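Ticket #3320: right hand lets go of trays partway to the bin
Project: Rerow (senior design, shelf-to-bin team)
Opened by: Revathi Joseph
Status: open, sort of
Priority: high (demo is in February and I'd like to sleep before then)

Opened 22nd November

Hi all! Starting this ticket so I stop explaining the same bug in three different group chats. If you've seen the hand drop something, please add it at the bottom with the run number, even if you think it's a different problem.

What's going on: when Rerow picks a black tray off the yellow shelf with the right hand, the pick itself is fine. Then somewhere on the way over to the bin the fingers relax a tiny bit, the tray tips, and sometimes it goes on the floor. I did 33 runs yesterday after class and got 20 clean ones. The rest were either drops or me hitting stop because I could see it going. The left hand did its part every time, so I'm leaving it out of this.

First thing I tried was the obvious one, more grip force. I bumped it up two notches in the Vullen config and restarted. It did hold tighter at the pick! And then it relaxed by the same amount on the way over, so we'd just moved the whole problem up a little. I put it back, because the fingers were leaving marks on the tray lip and we have to give those trays back at the end of the year.

Second thing, I swapped the wrist cable with the spare from the drawer (the one with green tape on it, please keep it in the drawer). No change at all. Swapped back.

Third thing, I slowed the whole carry down to half speed. Better, but not fixed, and the run takes forever. Whoever grades us is going to notice.

After that I went through the logs from the bad runs next to the good ones, and there's a pattern. In every bad run the thumb position reading drifts during the lift and then the controller "corrects" it, and the correction is what opens the hand. In the good runs the reading stays flat. So I don't think the hand is weak, I think it's being told to open. I started watching the thumb more than the tray after that.

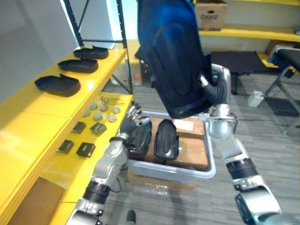

Right hand holding the tray over the bin, finger or thumb on the near face, left hand open. Two trays already in.

The thumb pushes on the flat of the tray and the other fingers wrap around the outer side, so when the wrist rolls, a lot of the load ends up going through the thumb. My guess is the joint flexes a hair, the sensor sees it, and the controller thinks the grip has closed too far. It's a guess! If somebody who took the controls class wants to tell me I'm wrong, please do.

Fourth thing, and the one that did something: I widened the dead band on the thumb joint so it ignores small changes once the tray is off the shelf. It's in the branch called thumb-deadband if you want to look. I ran 31 with that on, same trays, same bin, normal speed. No drops. One run stopped itself with a timeout on the left arm, which I think is the old network thing from ticket 20-something (sorry, I can't find it, search for "Balogun switch").

Before anybody merges it, two worries. One, with the dead band that wide, the hand may not notice if a tray really is slipping, and I haven't tested that. I want to try it with a little dish soap on the tray edge, over a towel. Two, I only tested the lift from the upper shelf. The lower shelf has the small parts on it and needs a totally different grip, so please don't turn this on for those picks yet.

Things I need from people:

Somebody on the hardware side, check the thumb joint screws on the right hand. I looked and they seemed tight, but I was using the bad hex key.

Whoever has the Udedow laptop, please push your calibration file. Mine is from before we moved the shelf and I'd rather not have that in the mix.

If you run the arms this weekend, write down which branch you were on. Half the notes in the binder just say "worked" or "didn't work" and I can't do anything with that.

Update, same day, later: tried one run with the dead band at half of what I had. Thumb drifted, hand opened, tray on the floor. So the wide setting stays for now. Soap test is next, once I get hold of a towel I don't care about.

Leaving this open.

Revathi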